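Household Water Use: Reading the Claims
Handout 4 -- What a dishwasher study does and does not tell you

Read this before the July section. Bring the worksheet from last time, because we will be reusing the flow rate table.

The claim we are testing goes something like this: washing by hand wastes water, so buy a machine. You have all heard it. It is repeated in utility mailers, in magazines and by people's brothers-in-law, usually with a single number attached and no mention of where the number came from.

Start with the hand-washing side. Most of the large figures come from tests where people were asked to wash a full load of dirty dishes in a lab, often with the tap running. Ask yourself who washes a full load at once. At home I wash two plates and a pan, and I suspect many of you do the same. A test built to match the capacity of a machine is going to favor the machine.

Then look at how water was counted. Our own class log from last year covered 18 households and 324 separate washing sessions. The logs were self-reported, which should already worry you. People round. People forget the glass they rinsed at midnight. Four households wrote down the same volume every single time, and I don't believe any of them.

Even so, look at the spread. The thriftiest household used less in a week than the heaviest used in a day. When the range is that wide, an average for "hand washing" means very little. Any claim that rests on one should say whose hands.

Now the machine side. The volume printed on the label is for one cycle, usually the economy one. It leaves out pre-rinsing, which plenty of owners do anyway, and it leaves out the half-empty run. In the worked case on the worksheet, the Demer and the Flemar are rated within a hair of each other, but the Flemar household pre-rinsed everything and the Demer household pre-rinsed nothing. Work out both totals before you decide which is the "efficient" model.

A note on units. One student last term multiplied a per-minute flow by 1,440 and announced what a household uses at the sink in a day. That is the number of minutes in a day. It assumes the tap never closes. The same mistake has turned up in at least one newsletter, so check for it.

What to look for in any study you bring in:
Who paid for it, and who picked the comparison.
Whether heating the water was counted or only the volume.
Whether two basins were used, one for washing and one for rinsing, or a running tap.
How many loads, and how full.

The last of these sinks more papers than the rest put together.

For section: pick one published claim, find the original test, and write a page on what it leaves out. If you can't find the original test, write the page on that.

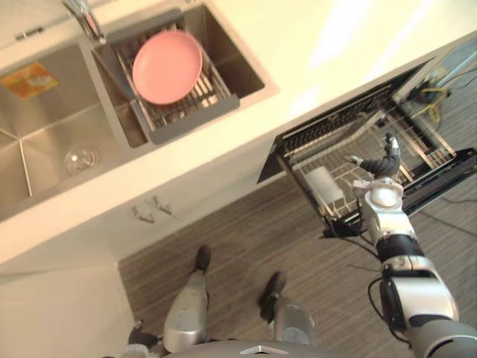
Zinhle Ndlovu wrote back after reading the draft that the handout is too easy on hand washers, and that anyone who doubts the lab figures should try filling a bucket under their own tap for a week before complaining about somebody else's method.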